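Ticket 485 – Drondau basket, cling wrap won't sit flat
Status: Closed
Queue: Lumenta Home, storage and kitchen
Opened by: Hidayah Liem
Handled by: Kanchan Pant

Monday, 9:10 a.m. – Hidayah Liem
I bought the pink Drondau basket because your page says it is "made for rolls" and keeps them "flat and in order." I have my doubts about both. I keep plastic wrap on a shelf in the pantry, with a flowered liner under it, and the rolls used to wander all over the place. With the basket they still get on top of each other. Is the size on your page the inside size or the outside size? It only says "size."

Monday, 9:42 a.m. – Kanchan Pant
Thanks for writing in. The size listed is the outside size, measured at the rim. The page should say so, and I've sent that to the people who edit it. How many rolls are you putting in, and are they all the same kind?

Monday, 10:05 a.m. – Hidayah Liem
So the number on the page is the one that helps me least. Fine.
They are not all the same kind. Some are white, some are yellow, and they are not equally wide. I was told by your chat window to "try rotating the items." Rotating them how? They're tubes. They go in lengthwise. I don't see what a quarter turn is going to do for me.
With two in there, a white one with grapes on the label and a yellow one with a chef on it, I have no complaint. They lie next to each other on the bottom and I can read which is which. The other white one is on the liner outside, next to the basket wall. 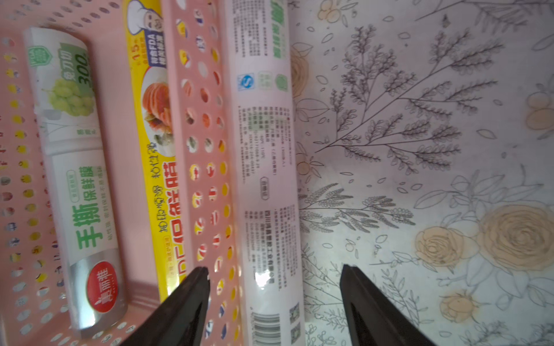
First round of checks

Monday, 10:30 a.m. – Kanchan Pant
Sorry about the chat window, that reply is a stock one. Could you try these:
Take everything out and set the basket on a flat surface. Press on each corner and see if it rocks.
Look at the floor of the basket for a bump in the middle.
Put the widest rolls in first, against a side wall, and add the narrow ones last.

Monday, 11:20 a.m. – Hidayah Liem
It doesn't rock. There is no bump. I didn't expect either one, but I checked.
The widest-first idea works up to a point. 4 go in and stay down. The fifth is where it goes wrong. I also put in a Grikness drawer divider I had from before, and it took up more room than it saved, so that came out again.
Five do go in, I'll give you that. They all run the same way and from above it looks neat enough. But look at the right-hand side. The last yellow one is partly under the white one beside it, so that is not five rolls lying flat. I'd call it four and a squeeze.
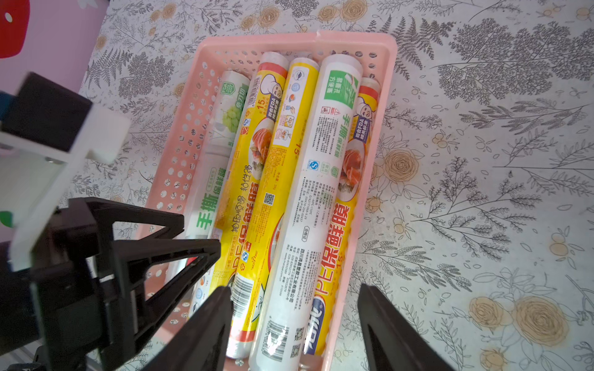 Second round of checks

Monday, 1:15 p.m. – Kanchan Pant
I agree with your count. I checked the basket against the stock sample here in Asville and it's the same size, so yours isn't a faulty one. It's a matter of what you put in it. You have two choices: keep the narrow yellow-and-white roll somewhere else, or return the basket for the next size up. Return shipping is free for orders from this store.

Monday, 1:38 p.m. – Hidayah Liem
And the next size up is measured at the rim too, I suppose.

Monday, 1:50 p.m. – Kanchan Pant
It is. I measured the floor of that one for you and have put both numbers in your account notes. Please check them against your shelf before you order.

Monday, 4:25 p.m. – Hidayah Liem
Checked. The bigger one would stick out past the front of my shelf, so no thank you. I'm keeping this one with four in it. The fifth can go in the drawer with the foil. I still think "made for rolls" is a stretch – it's a basket with holes in it – but it does stop them from rolling off.
Please don't mark this as solved by rotating the items.

Closing note – Kanchan Pant
No fault found. Customer keeps the basket. Closed as "listing unclear." Page edit requested: inside floor size, and the word "flat" to come out unless a roll count goes with it.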